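Section 4. Installing the Drerno under-sink water filter

Revised Feb 18, 2026

Please read this section to the end before you begin the work. The Drerno filter is connected to the cold water line only and gives filtered water through your existing kitchen faucet. If you have bought the version with the separate small faucet, please go to Section 5, where the drilling of the countertop is explained.

What you need

The filter head with its wall bracket
One Irix cartridge, still in its sealed bag
Two flexible hoses with rubber washers (in the small box)
An adjustable wrench, a screwdriver and a pencil
A bucket and an old towel
A flashlight, if your cabinet is dark

Choosing the position

The filter head hangs on the side wall or the back wall of the cabinet under the sink. Leave 4 inches of free space below the cartridge, so that it can be pulled down when you change it. Do not put the head directly behind the drain trap, where your hand will not reach it later. If the cabinet also holds a garbage pull-out, open and close it some times before you mark the holes.

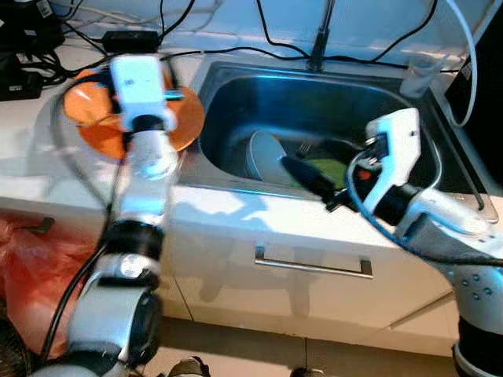 Can I connect the filter to the hot water line?

The filter is made for cold water only. Hot water damages the cartridge and can make the plastic head leak, and such damage is not covered by the warranty.

Closing the water

1. Find the cold water valve in the cabinet. It is usually the one on the right, but please check it by opening the cold tap and turning the valve.

2. Turn the valve clockwise until it stops. Do not use the wrench for this. If an old valve does not close fully by hand, close the main valve of the home.

3. Open the cold tap and wait until no more water comes. Leave it open.

4. Put the bucket under the cold water connection and the towel on the cabinet floor.

CAUTION: Some water always remains in the hose. Keep electrical plugs and extension cords out of the cabinet during all the work.

Mounting the head

5. Hold the bracket against the wall and mark the two holes with the pencil. The arrow on the bracket must point up.

6. Fix the bracket with the screws supplied. In a cabinet with thin walls, use the shorter screws, which are in the paper envelope.

7. Slide the head onto the bracket from above until you hear a click. 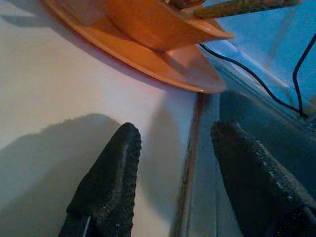
8. Unscrew the faucet hose from the cold water valve and let the rest of the water run into the bucket.

9. Take one new hose and connect it from the valve to the side of the head marked IN. Take the second hose and connect it from the side marked OUT to the faucet hose. The adapter for this second connection is already on the hose.

10. Check that each connection has a rubber washer inside. Tighten by hand first and then one quarter turn with the wrench.

NOTE: Please do not use sealing tape on these connections. The washer makes the seal, and the tape can prevent it from sitting flat.

Putting in the cartridge

11. Wash your hands. Open the bag of the cartridge and hold the cartridge by its lower part only.

12. Push it up into the head and turn it to the right until the two lines meet.

13. Open the valve slowly, with the cold tap still open. Air will come out first and the tap may spit, so stand a little to the side.

14. Let the cold water run for 18 minutes. The first water can be gray from fine carbon powder. It is harmless, but it should not be used for drinking or for an aquarium.

15. Close the tap and dry all connections with a paper towel. After one hour, touch each one with a new dry piece of paper. If the paper becomes wet, tighten that connection a little more and repeat the test.

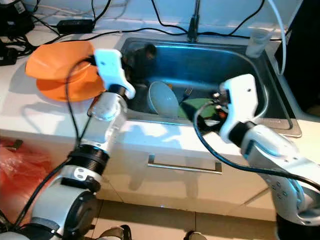

Figure 4-3. Stainless steel sink set into a white countertop.

Changing the cartridge

One Irix cartridge is good for 1,671 liters. If the water comes noticeably slower than before, please change it earlier. Write the date of the first use on the white label with a pen that resists water. Customers in cold areas who close a vacation home in November should take out the cartridge before they leave and throw it away. A cartridge that has been frozen must not be used again, even if it looks undamaged.

The cartridges with the Brernel name have the same diameter but a different neck. They do not fit into this head, and forcing them will break the locking ring.

If you smell chlorine again after the change, the cartridge is probably not turned completely to the right. Close the valve, open the tap to release the pressure, and repeat steps 11 to 15.

For spare washers and hoses, please write to Lakshmi Bangera in the parts department at Sotiropoulos. Tell her the serial number, which you find on the back of the head. It is easier to copy it before step 7, while you can still turn the head in your hand.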